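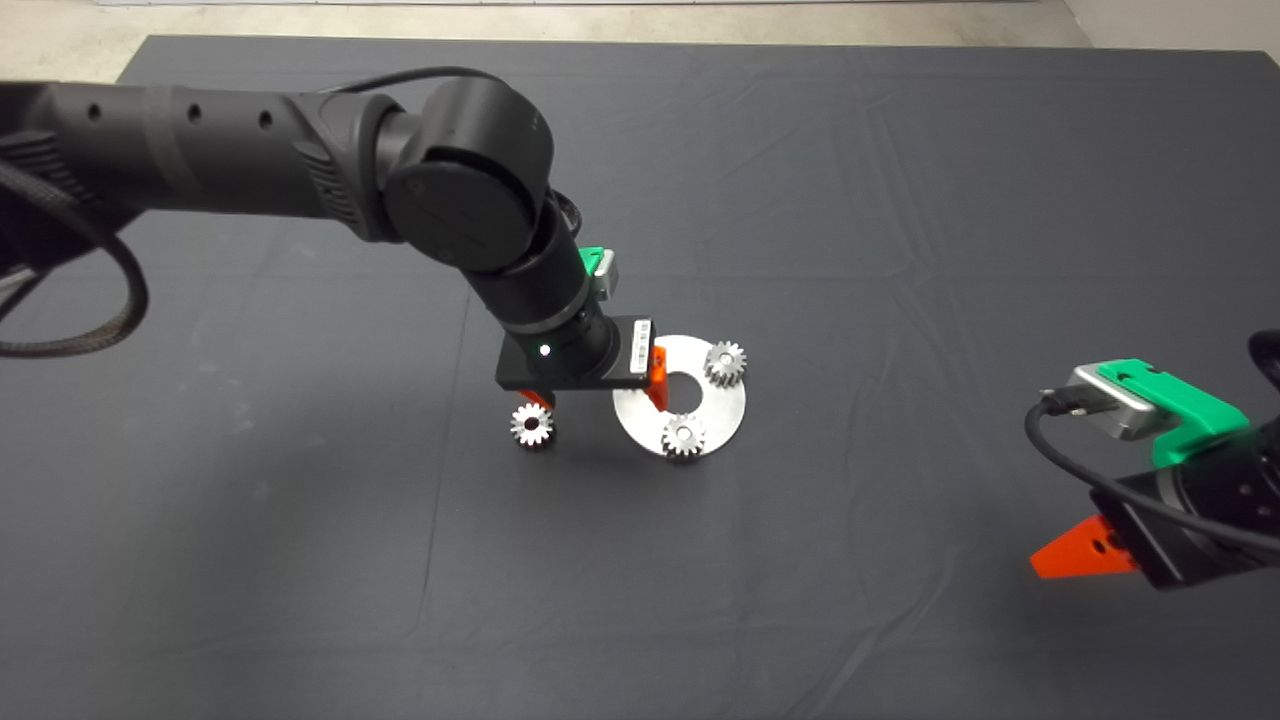 Ring plate and three spur gears on the gray cloth. Two gears are on the plate, the third is to its left.

Kurian gear set: bench photos

Parts of the Kurian reduction stage during assembly, Noketti workshop, May. The set goes into drawing 2939 and is made up of a ring plate with a large center hole and matching spur gears, each with a plain bore. The plate is laid flat before any gear is placed. Gears are kept on the cloth between steps so that the teeth do not touch bare concrete or each other.

Parts are sorted by bore fit before assembly. A gear that drags on the test pin goes back in the tray marked 7 and is deburred by hand. Teeth are checked by eye at the tips and roots under the bench lamp, first from the face and then along the flank. Small nicks on a tip can be stoned out. A nick on the flank means the gear is replaced. No oil is applied at this stage; the Briltadora grease goes on after the trial fit. 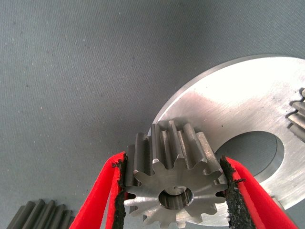 Spur gear, face view. Fourteen straight-cut teeth, round bore, turning marks on the slightly recessed face around it.

The turning marks are left as cut. They sit inside the tooth ring and do not take part in the mesh. Bores are wiped out before the gears go on their pins.

Drawing and parts list: Kaltia shared folder, section 19. Corrections to the captions go to Satish Naidu.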